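Filed under: Young Readers > How Stuff Works > Field Trips

What Robots Do All Day (Mostly, They Pick Things Up)

Every May the robotics workshop in Prarkbridge opens its doors for an afternoon and lets anybody in, including children. Last time, over 3,000 people signed up for a ticket and 2,921 showed up. The rest presumably had a dentist appointment.

If you have never been to a robot open day, you may be expecting something with legs. You may be hoping it will talk. I should prepare you now. The robots at Prarkbridge do not talk, they do not dance, and not one of them has a face. What they do is pick things up and put them down again, and grown-ups stand there for an hour watching with their mouths open.

Why is picking things up such a big deal?

Try this at home. Put a few wooden blocks in a box, close your eyes, and take one out. Easy? Your fingers did a lot of work without asking you. They felt for an edge and they squeezed just enough. If the block slipped, they squeezed harder. You have been practicing since you were a baby, when you mostly used this skill to put things in your mouth.

A robot has to be given all of that. It needs some way of knowing where the block is, and that might be a camera. It needs a plan for getting there without whacking the side of the box. Then it has to close its gripper, which is the robot word for a hand, in the right spot.

Anežka Šťastný runs the demonstrations, and she starts each one by asking the crowd to guess how hard it is. Small children say "easy." Parents say "easy" too, only louder. Then she hands a parent a pair of kitchen tongs and a blindfold, and we all have a very nice time.
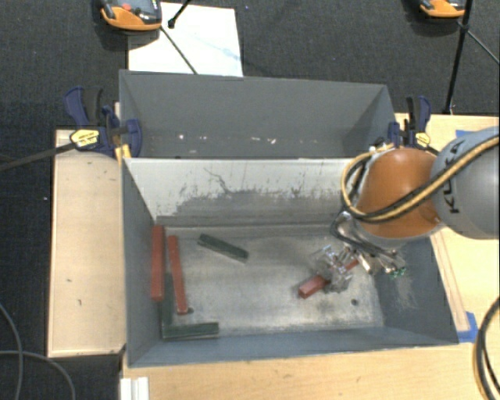 Blocks are a favorite for this kind of work, and there are good reasons for that. They have flat sides, they don't bruise, and they don't mind being dropped, so you can practice on them all day. You couldn't say the same for a peach. The see-through fingers on this arm have closed around a red block that lies at a slant, and that slant matters. If you reach for a tilted block as though it were straight, you bump a corner and shove it away. The green ones in the bin aren't lined up either, and two of them touch to make an L. Now the robot has to work out where one block stops and the next begins, when they are both the same dark green.

And the ones by the wall? Those can be the worst. Push your own hand down between a book and the side of a bookcase and you'll see the trouble – there isn't room for your fingers. A gripper has the same problem, and it can't suck in its tummy.

What happens when it misses?

It tries again. This is the part I like best. When I miss something I sigh, look around to see who noticed, and blame the table. A robot just goes back for another go. Gearóid Ó Súilleabháin, who is 17 and helps his aunt at the open day, told me he once watched a machine miss the same block until the visitors started cheering for it. When it finally got the block they clapped. The robot did not bow.

Misses are useful, too. People can save a record of each one and use it to work out what went wrong. Was the hand too high? Did it close too soon? You do this yourself when you learn to catch a ball, though you probably don't write it down.

Will a robot tidy my room?

I asked Anežka this on behalf of all of you. She wanted to know what was on the floor. I said socks, some crayons, half a sandwich, and a blanket with something under it. She was quiet for a bit, and then she said, "Maybe start with the crayons."

Words to know

Gripper: the part of a robot that grabs.
Joint: a place where the arm bends or turns. Your elbow is one.
Bin: a box with no lid. You knew that.

If you go, wear shoes that cover your toes and stay behind the line on the floor. Somebody will ask you to guess how hard it is. Say "hard."

Last updated: May

We use cookies to remember your reading level and font size. Accept | Manage choices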